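Utadlow Harvest Concert: site safety checklist with comments

Applies to the square, the covered market and the indoor hall. To be completed each August before gates open and again at the change-over between the afternoon and evening programmes. Mark each line Pass, Fail or N/A. A Fail needs an entry in the comments and a second signature once corrected.

Lead inspector: Arnar Ragnarsson
Second signature: Precious Mabuza
Capacity, whole site: 2,000

Section A. Stage and rigging

A1. Stage deck level, all legs pinned, base plates on spreader boards. Pass.
A2. Handrail fitted to both sets of steps. Pass.
A3. Gap between deck sections no wider than a finger. Fail, corrected. Two sections at the rear had separated under the drum riser. Clamped and rechecked.
A4. Stage roof anchored with water ballast, containers full and capped. Pass.
A5. Wind gauge reading visible from the mixing position. Pass. The display is hard to read in direct sun. A hood has been requested from Sostier, who supply the roof.
A6. Speaker stacks strapped at two heights. Pass.

Comment, Section A: the choir risers were delivered after the inspection had started and were signed off separately at 3.40 pm. They should be on site before A1 is begun.

Section B. Electrical

B1. Residual current devices tested at each distribution board. Pass.
B2. Outdoor connectors off the ground. Fail, corrected. One connector behind the brass band's tent was lying in grass. Raised on a block.
B3. Cable ramps across all public walkways. Pass, with comment below.
B4. Generator fenced, extinguisher within reach of the gate. Pass.
B5. Festoon lighting at least 3 metres above the walkway at its lowest point. Pass.

Comment, B3: ramps on the Hallgrímsson side of the square do not interlock with those hired for the other side. The join was taped. Tape is acceptable for one day only, and a matching set should be ordered for next year.

Section C. Tables and seating

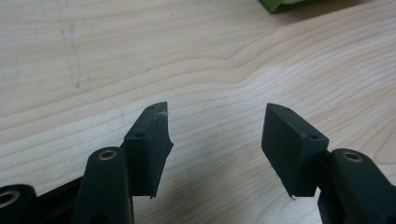 C1 covers every table used by the public during the concert, including programme sales, the instrument try-out and the children's songbook corner. Each one is checked for wobble, splinters and protruding fixings. Run a gloved palm over the whole top and along the underside of the edge. A bare, pale wooden top like the one in the photograph is the easiest type to check by eye. Painted or cloth-covered tops have to be uncovered first, and the cover refitted by the inspector. Result: Pass for all but one trestle at the songbook corner, withdrawn for a split edge.

C2. Folding legs locked, locking collars engaged. Pass.
C3. Chairs linked in rows, 6 to a block, no loose chairs in the aisles. Fail, corrected. Loose chairs had been added at the ends of the front rows.
C4. Wheelchair spaces marked and kept clear, with a companion seat beside each. Pass.
C5. Aisles straight to the exit with no table projecting. Pass.

Section D. Indoor hall

D1. Fire exits unlocked and opening fully. Pass.
D2. Emergency lighting tested with the main lights off. Pass.
D3. Carpet edges flat, no ruckling at thresholds. Pass.
D4. Music stands and instrument cases stored away from the exit route. Fail, corrected. Cases had been stacked beside the stage-left door between rehearsals. Moved to the cloakroom.
D5. Light level on the seating sufficient to read a programme. Pass, though the side aisle is near the lower limit and should be measured again with the blinds down.
D6. Head count kept at the door by a named steward. Pass. 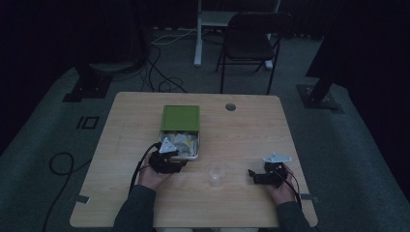
Gunhild Kvaran objected that D6 does not work in its present form: the evening audience enters by two doors, only one has a steward, and the figure passed to the control point is therefore too low. She asked for a counter at each door and for both totals to be sent by radio every half hour. Accepted. D6 will be split into D6a and D6b on the next issue of the form.

Section E. Crowd and communications

E1. Radios charged, channel list taped to the back of each. Pass.
E2. Evacuation announcement read aloud through the main system at sound check. Pass.
E3. First aid post signed from all approaches. Fail, corrected. The sign on the Jiludside approach faced away from the path.
E4. Lost children point staffed by at least 2 checked adults. Pass.
E5. Emergency vehicle route walked end to end. Pass.

Comment, E2: the announcement was clear in the square but indistinct under the market roof. Janaína Guerra to repeat the test with the market speakers turned inwards.

Outstanding at time of signing

Hood for wind gauge display (A5).
Matching cable ramps (B3).
Replacement trestle (C1).
Light reading, side aisle (D5).
Repeat announcement test (E2), to be done before the evening programme.

Copies to the control point and to Eyvindur Dalsgaard.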